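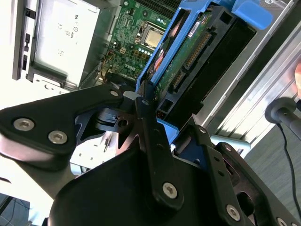
My nephew could have that drive out before the robot has finished clearing its throat, a reader in Rurkwood wrote to us last week, after we mentioned that the Pludura workshop in Uvthorpe was teaching a robot arm to take apart old desktop computers. Several other readers have written to say much the same, with different nephews.

Pludura doesn't dispute the point. A person with reasonable fingers can pull a hard drive caddy out of an office desktop in a few seconds. The arm, with a person steering it from a chair, takes a good deal longer, and on a bad afternoon it takes longer than that. The company has been at it since spring and says it is pleased with the pace, in the tone people use about home renovations.

The project is called Hyun, and the idea behind it is simple enough to fit on the whiteboard, where it has been written and partly erased. An operator moves the arm by remote control, goes through the job from start to finish, and every motion is saved along with the view from a camera at the wrist. Do that enough times and a program can learn from the recordings to try the job unaided. "Enough" is currently set at 2,000 runs. It was a smaller number in the grant application.

A run ends when the part is out of the computer and set down where it belongs. Runs in which the part goes somewhere else are kept too, in a separate folder with a name we have agreed not to print.

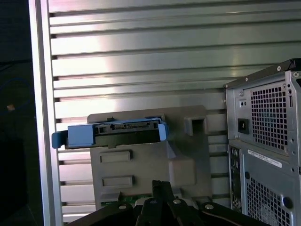 Harder than it looks, slower than it sounds

The trouble, according to the workshop, is mostly in the wrist. People taking a drive out of its bay wiggle it without noticing they are wiggling it. Ask them to do the same thing through a remote gripper and they discover that they have no idea what they were doing before. New operators tend to pull straight, then pull harder, then go and get coffee.

Nine operators have been trained so far. Each does 60 minutes at the controls and then has to stop, a rule brought in after the quality of the afternoon runs was compared with the quality of the morning ones. The operators are also asked not to be too clever. A fast shortcut that works once is of little use to a program that will copy it faithfully and without judgment, and there was one week in June when the arm's best student impression involved a small, pointless nod before every grasp. It had been picked up from a single operator, who was shown the recordings and took it well.

Some people prefer the other method, which is to take hold of the arm and guide it by hand. Pludura used this for the early runs, and it is still used to set the starting positions.
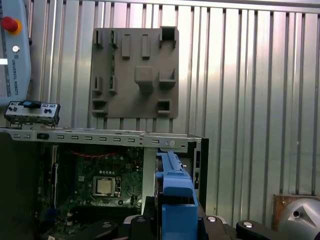 It does give a better feel for what the arm can reach. It also puts the teacher's own hands and sleeves in the camera's view, and a program can come to depend on a sleeve. For the full runs, the chair and the controls have won.

The first unaided attempts were made this month. Out of 18 tries at removing a drive, the arm managed 9, a result the workshop described as half full. On the others it mostly closed its gripper a little short of the caddy and carried nothing, very carefully, to the drop-off point.

Pludura says it will keep recording through the winter and would like more old desktops, the less tidy inside the better. They can be left at the Uvthorpe workshop's side door during opening hours. Please take your own files off first. The arm has not been taught to do that, and the operators would prefer not to be asked. Readers' nephews are also welcome to apply, provided they can sit still for an hour.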